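Ticket: Lamp and fruit task, arm stalls over the table with hand open
Project: Drulia (household chores)
Opened by: Soledad Oyelaran
Opened: 9 Feb 2026
Priority: Normal
Status: Open, waiting on retest

Problem

The task is to put the fruit away and switch off the desk lamp. With the lamp off, the arm picks and places the fruit most of the time. With the lamp on, it moves out over the table, opens the hand, and stays there until the planner times out. No fault code. The arm controller reports ready the whole time.

This is the chore the Thibodeaux people want to see, because it is close to what they would ask for in a real kitchen or break room: clear a few things off a table and turn the light off when you leave. We told them we would say plainly whether it can be done yet.

Setup

Planner is Zultum, current build. Hand driver is Guritov, unchanged since January. Same table, same overhead lights as the earlier runs. The only thing added for this task is the lamp.

What I tried

Restarted the planner and the hand driver. No change.

Ran the arm through its joint check. All joints pass. Ran the hand through open, half close, full close. Also passes. I don't think this is hardware.

Raised the planner timeout from the default to 200 seconds to see if it was just slow. It used all of it and stopped in the same pose.

Swapped the order of the task so the lamp comes first. The arm goes toward the lamp, pulls back, and holds. The log says "no valid approach" and repeats that line until timeout.

Unplugged the lamp and left it where it was. Fruit pick started within a few seconds. Plugged it in, turned it on, and the stall came back. I did this several times to be sure.

Log notes

With the lamp on, the object list changes from one cycle to the next. The apple and the banana come and go. The melon is listed but its outline jumps, and every time it jumps the planner throws out the grasp it was working on and starts over. I counted 8 restarts on one run before I stopped it.

There is also an obstacle where no obstacle should be. It sits next to the lamp head, on the side the light comes out of, and it is bigger than the head itself. The planner treats it as solid and won't path through it. My guess is that the vision side is reading the glare as part of the lamp.

The power cord is a separate problem. It runs across the table close to the apple, and in two runs it was merged with the apple into one long object. The hand can't find a grasp on that, so it skips it.

Reply from Drulia vision, same ticket

Glare reading sounds right. Exposure is set once at startup, and if the lamp is off at that point, the bulb blows out everything near it when it comes on. Please start with the lamp already on and attach the object list. Also try the "thin object" filter for the cord. It is off by default because it drops forks and pens, but there are none in this task.

Update from Soledad

Started with the lamp on. Better. The false obstacle shrank to a little larger than the lamp head, and the fruit stayed in the list. Out of 4 fruit runs, the apple was picked in 2, and the others timed out. Thin object filter on for all of them. The cord and the apple were not merged again.

The lamp switch is still not working. The planner has no model for a switch on this lamp, so it tries to grasp the base. The base is round and glossy and the fingers have nothing to close on. I stopped those runs by hand before it could push the lamp over.

Task area for this ticket, lamp lit, arm over the table:
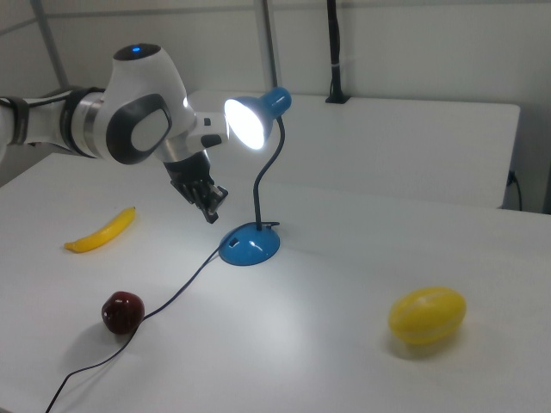

Next steps

1. Vision to let exposure adjust during a run. Until then, start with the lamp on.

2. Keep the thin object filter on for this task only. Put it back to off before any table with silverware.

3. Take the lamp switch out of the pass criteria and open it as its own ticket. It needs a model of the switch and a way to steady the lamp while pressing.

4. Retest the full task with the cord left on the table. Please don't tape it down or route it behind. People's cords are on their tables.

Answer for Thibodeaux

Can it do the chore today? No. It can clear fruit from a table in steady light, slowly, with somebody standing by. It can't deal with a light that gets turned on partway through, and it can't turn one off. A person does the whole thing in about ten seconds. I would not put a date on it until items 1 and 3 are closed.

Leaving this open for the retest. Logs are attached under the run folder.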